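Bunmont Pop-and-Peek Construction Book: our review

Posted 13/02/2023

We've been through a lot of digger books in this house, so when my sister mailed us the Bunmont Pop-and-Peek (the big one, with the crane on the cover) I figured it would get two readings and then live under the couch. Nope! It's been the bedtime pick since August and I can pretty much recite it.

The story is simple. A crew in a town called Jerkasville has to fix a bridge before the parade, and everything that can go wrong does. The cement mixer gets stuck, the little roller is scared of the hill, and there's a goose. My son is three and he laughs at the goose every single time. There are 18 flaps, plus a pull tab on the last spread that raises the bridge, and the tab is what sold him.

The flaps are thick, much better than the ones in the Culura truck book we had before, where half of them were gone in a week. I've taped one of ours so far, the dump truck bed, and that was after a fight over who got to open it. The pull tab sticks a little. If you push it back in slowly it's fine, but try telling that to a toddler. 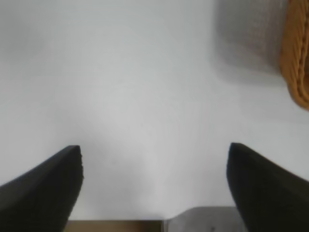 Black grippers over a plain white surface.

My one real gripe is the words. Some pages have one line and some have a whole paragraph, and the long ones are hard to get through when somebody is already grabbing for the next page. I skip the part about the town meeting and he hasn't caught me yet. The rhymes also come and go, like the writer got tired of them halfway in.

Size-wise it's big for small hands, and it won't fit on a normal board book shelf. Ours leans against the dresser. It paid off for reading together on the floor, though, because both kids can see the pictures without climbing on me.

We paid nothing, but I looked it up and it was 20 dollars at Kaewkla Books, which seems fair for something this sturdy. There's a smaller edition too, without the pull tab. I'd skip that one and get the big one, since the bridge is the best part.

Four stars from me, five from the kid. Good for ages two to five, I'd say, and my six-year-old still sneaks in for the goose page.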